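Student project report
Two-arm collection of metal corner brackets from demonstration
Vitória Prata and Marta Mykhailiuk
Submitted Feb 11, 2022

Summary

In this project we studied if a policy learned from human demonstrations can put metal corner brackets into an open box using two robot arms. We compared a policy trained on whole demonstrations with a policy trained on demonstrations that we divided into phases. The divided version was better in our tests, mostly in the moment of release. The code of both versions is stored in the group folder under the name Oltorine.

Background

Small metal parts are a difficult case for learning from images. The surface is bright, the highlights move when the gripper comes close, and a bracket can rest on the table in several ways. Earlier students in our lab worked with foam blocks and plastic cups, and their Pumlow baseline was our starting point. We kept its network and its training settings so that the comparison would be fair. What we changed is the preparation of the data.

Data

We recorded 440 demonstrations by teleoperation, beginning in June. Both of us operated the arms, and we took turns after each 32 recordings because tired operators make slower and less regular movements. Before every recording the bracket was placed by hand in a new position and orientation. The box was also moved a little, but its opening always faced up.

For the divided version we labelled four phases: approach, grasp, transfer and release. The labelling took nearly 2 weeks, which was longer than we planned. The border between transfer and release was the hardest to agree on. Our final rule was that release begins when the gripper stops its horizontal motion above the box. We wrote a small tool, Plilline, to show both camera views and the finger opening on one time line, and this made our labels more consistent.

Results

The whole-demonstration policy learned the approach quickly. Its typical failure came later – it opened the fingers too early, while the bracket was still over the wall of the box. The divided policy made this mistake less often. It also returned to a good starting pose more reliably after a missed grasp, although we did not train for this behaviour specially.

Orientation had a strong influence in both versions. A bracket with one plate standing up gives the fingers a clear edge to close on. When the bracket lay with its open side down, both policies often pushed it along the cloth before they could grip it. We tried slower closing of the fingers, and the effect was small.

Brackets already in the box were another source of error. With several parts inside, the policy sometimes directed the gripper to those parts and ignored the one on the table. We believe that the training set had too many recordings that started with an empty box.

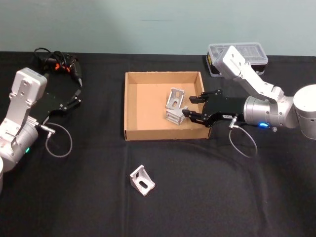
Workspace and set-up

Two brackets rest in the right half of the cardboard box, and a third lies on the black cloth in front of it. The right gripper is open over the side of the box with nothing between its fingers. We chose a dark cloth to reduce reflections from the table, but it has a disadvantage: the left gripper is also black and is hard to separate from the background. For future work we recommend a cloth in a mid-tone colour, or coloured tape on the fingers.

The cable loops at the wrists should also be considered. In our set-up each wrist needs enough free cable for rotation, and we limited the lowest height of the arms in software.

Remaining work

The next group will repeat the tests with the Thongsuk data split, where the number of parts in the box at the start is balanced. They should also record more demonstrations of brackets lying open side down. Our label files and the Plilline tool can be used without changes.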